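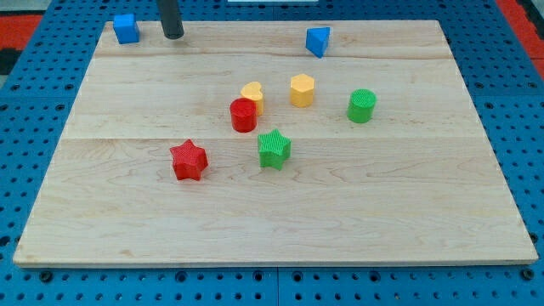
The bus from Lulow stopped at the last hill before Catadside, and the driver said the engine needed water. It was half past four. The game began at six.

I played the second trumpet. In our band this means that you play what the first trumpet plays, only lower, and your mother must ask which one you are. We had practiced all August on the parking lot behind the school, with the heat coming up through our shoes. We had learned one new song for this day, and we had learned to walk in the shape of a bell, for the old bell of Lulow.

The driver went to look for water. The band leader stood up in front and read to us from his telephone.

"They write that there will be no bands at halftime," he said. "The field is too soft. They want to keep the grass for the players."

For a moment it was very quiet. Then one of the drummers laughed, but it was not a happy laugh.

"Grulden also?" somebody asked.

"Grulden also."

This helped a little. The Grulden band had 200 players and white gloves. We had 199, because our third tuba had broken his foot on the stairs of the music room. For a week we had been angry about this number.

The driver came back with two buckets. We arrived ten minutes before the kickoff and were sent to the seats behind the north goal, on the wet benches, with our instruments on our knees. At the other end we could see the white gloves of Grulden. They were not moving.

I do not remember much of the first half. Brophy College had the ball almost all the time, and by halftime they led by 3. The teams went inside. The grass lay there under the lights, green and empty, and the speakers played a song from the radio.

Then the speakers stopped. Maybe it was a cable.

From the far end came one trumpet. It was our song, the old one, which every band in the valley must learn in the first year. The player was a bit too fast.

Our leader looked at the grass, and then at his shoes, which were on concrete.

"Nobody said anything about sitting," he told us, and he lifted his hand.

I put the trumpet to my mouth. It was cold, and my first note was terrible. The second one was better.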